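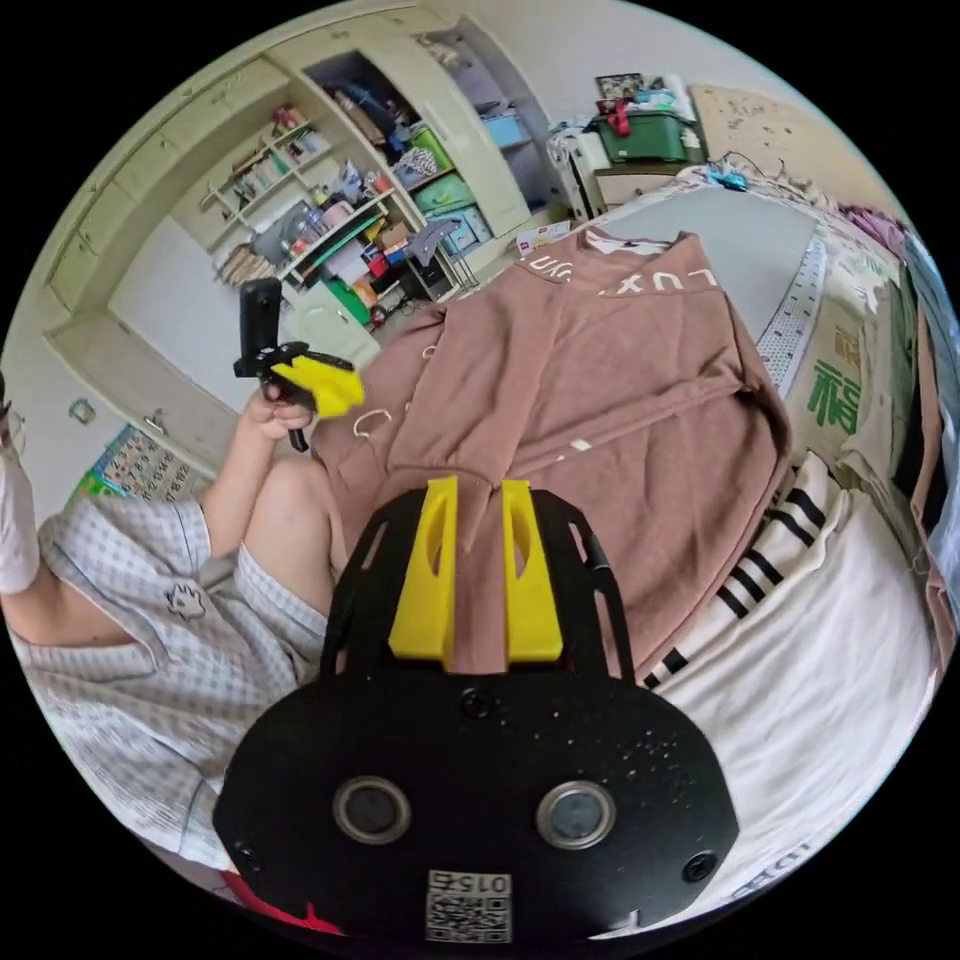 2 min read

Thread: folding hoodies on the bed, sleeves first or hood first??

lisari_home
ok so trying to get thru the winter stuff before it goes up in the closet. Brown sweatshirt, big letters across the upper back, drawstring, thick. Face down on the bed like everyone says. Then what. Every time I do sleeves in first the whole thing comes out lumpy and wont fit the bin. Shelves are already crowded, bottles boxes toys, the usual. Have 47 tops left to do so pls be quick lol

Thongdee
Face down, yes. Sleeves straight across the back, one over the other, THEN sides in. Bottom up in thirds. Done. Tuck the drawstring in first or it snags on everything.

grivora2000
disagree. sides in first, sleeves ride along with them. crossing sleeves on a thick one = lump in the middle. thats your lump right there

Thongdee
never had a lump. done it this way since forever

vemell
Hang it? you have hangers in there already

lisari_home
hangers are full. rod is sagging a bit too. bins or nothing

vemell
then roll. fleece ones get rolled at my place, bottom to neck, stuff it all in the hood if it has one. takes 2 minutes

grivora2000
rolling stretches the print. mine cracked after one January in a bin, letters all flaky. fold it loose, letters flat, dont crease across them

vemell
prints crack from the dryer not from rolling

grivora2000
agree to disagree

lisari_home
ok tried grivoras way w/ the edge in first. another pic
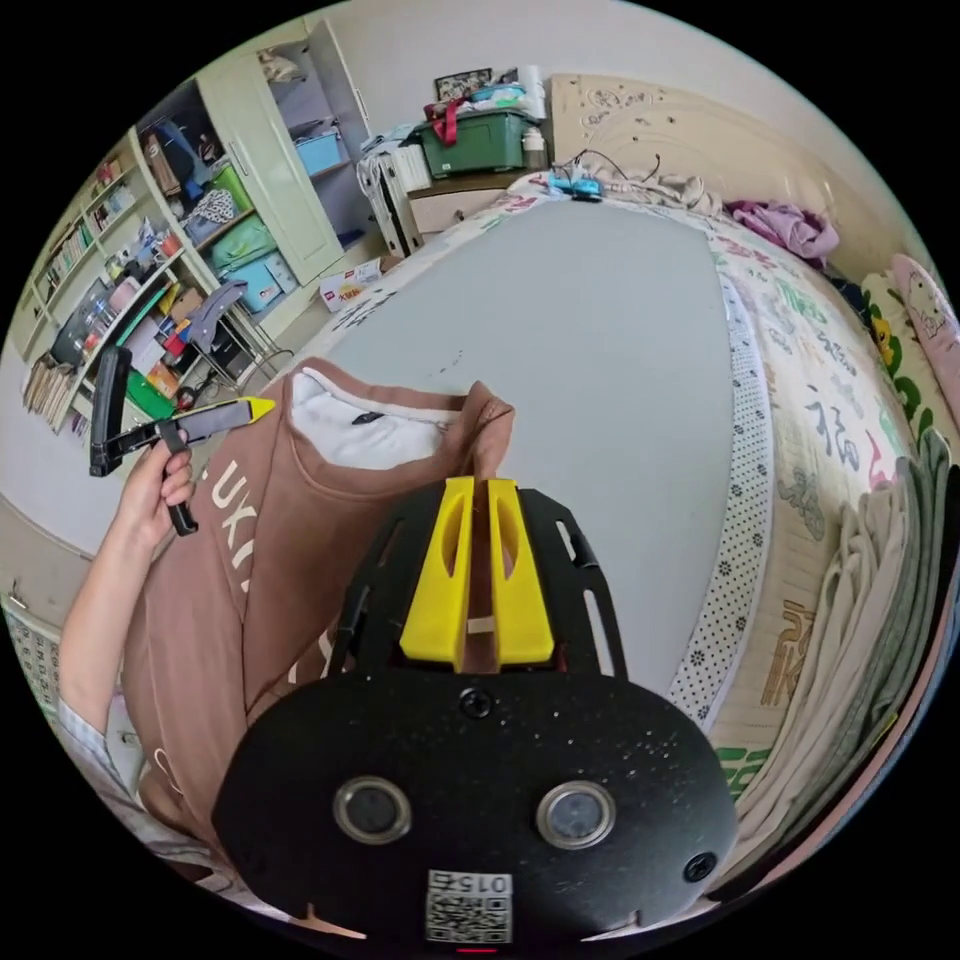
brown one on the grey sheet, right edge folded up, white fleece inside the neck

Thongdee
smooth it down before you go any further. flat hand, neck to hem. fleece holds air, thats half your bulk

grivora2000
^ ok that I agree with. and bring the other side in to match or the stack leans

lisari_home
will do. does it matter which bin? got a green one and a light blue one, also a clear one

vemell
clear for stuff you'll want again soon. heavy things on the bottom whichever

Thongdee
any of them. just leave the lid off overnight if its fresh from the wash

lisari_home
k thx, going back in. still think the sleeves are the problem tho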